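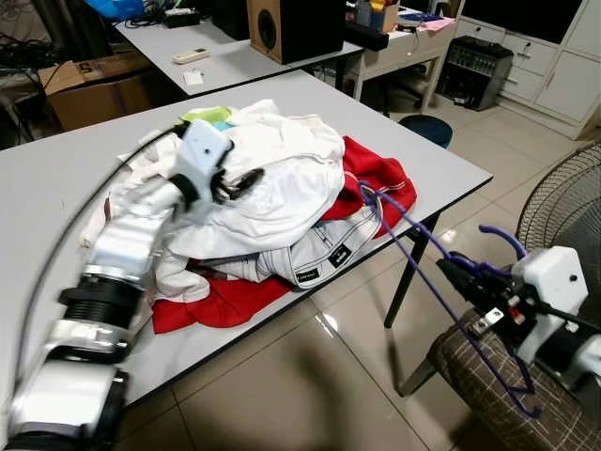
Mixed laundry should be sorted before any garment is hung or folded. Residents are asked to bring the clean load to a clear tabletop at standing height and to work from the top of the pile downward. Large light-colored items tend to gather into a mound that hides everything under them, as the white garment does on the table shown, where red clothing and a pair of light gray pants lie beneath it. Lift the large item away first and set it apart. Small cloths caught along its edges, such as the lime-green one, are easily missed and should be taken out at the same stage.

Sorting by color

Red garments require particular care. A new red shirt may release dye through several washes, and the dye will pass to any pale item left against it while either is damp. The Skosgate household office recommends the following order of work.

1. Remove white and pale items and place them at one end of the table.
2. Place red, purple and dark items at the other end.
3. Leave grays and denim in the middle.
4. Check every pocket and unfold every cuff.
5. Read the care labels before choosing between the rail and the dryer.

Where a pale item has already taken up color, do not dry it. Heat sets the stain. Rinse the item in cold water and wash it again by itself, following the directions on the label. If the mark remains after a second wash, bring the item to the laundry desk.

Pants with contrasting stitching should be turned inside out before washing. The stitching holds its color longer, and the outer face of the fabric is spared some wear. After washing, turn them right side out and smooth the seams by hand — a firm pass with the palm along each leg will remove most creases.

Using the rail

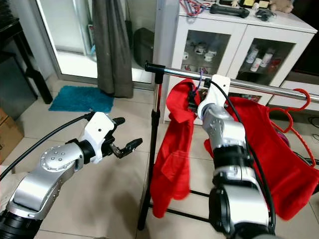 Danica Michalík

Garments that will be worn without ironing are best hung as soon as they have been sorted. A rail on a floor stand may be placed wherever the floor is level, and tile is preferable to carpet under damp clothing. Keep the stand a short distance from cabinets and shelves so that air can move behind the clothes. This matters most with glass-fronted cabinets, where moisture will mist the doors.

Red clothing may share one rail, provided that no pale item hangs beside it. Place each shirt squarely on its hanger and fasten the top button so that the collar dries in shape. Check that the hook sits fully over the bar before letting go. Long garments should be hung at the end of the rail and adjusted so that the hem stays clear of the floor. A heavy item may be draped over the bar itself, but it should be turned once during drying to prevent a hard crease across the middle.

Plastic hangers are suitable for shirts and light dresses. They should not be used for wet sweaters, which stretch at the shoulders and are better dried flat on a towel. Hangers that have cracked should be discarded promptly, as a rough edge will pull threads.

An electric fan may be used to speed drying. Set it on the lowest speed and direct it along the rail. Run it for 20 minutes, rearrange the garments, and run it for a further 20. Cords must be kept away from walkways and from any place where water may drip.

Residents who wish to borrow a rail from the household office may apply to Fereshteh Shojaei in Room 419. Rails are lent for one week at a time and should be returned with the bar wiped clean. Hangers are not included with the loan. During March the office closes at noon, and rails may be left instead with Ekkachai Meesuk in Room 463.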